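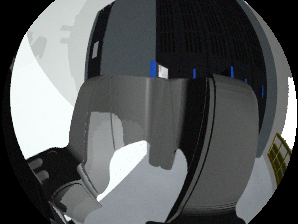 Figure 1. Rendered view with two gray gripper fingers and a white object held between them.

Search this site Go

3. How the pieces got made

I came to Garthorpe wanting to know how a hybrid theater piece gets talked into being, and I ended up mostly listening to people argue over soup. Lumanlan began as a solo for one dancer and a spoken chorus, and by July it had grown to nine performers, two languages and a live cello (I loved the cello!). My notes from that stretch run to 2891 lines, and a good share of them are about who gets to stop a rehearsal.

The second piece, Sturkura, went the other way. Its makers cut up to three scenes a week – sometimes the same scene twice – and kept the poems that the scenes had been built around. When I asked why, one of them told me the poems were easier to carry home.

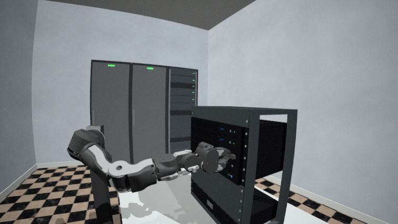

Figure 2. Rendered room with a robot arm reaching toward an open server rack.

I think of these as two kinds of drafting, one that piles up and one that wears down. Earlier writing on the Lerska workshops treats sharing unfinished work as a kind of preview for the audience. I don't quite buy that. At both showings I sat in on, the talk afterward ran longer than the excerpts, and the performers were the ones taking notes. I come back to those notes in the next section, where I look at how the chorus lines changed after the first showing.

Contact us | © Garthorpe Performance Papers | Back to top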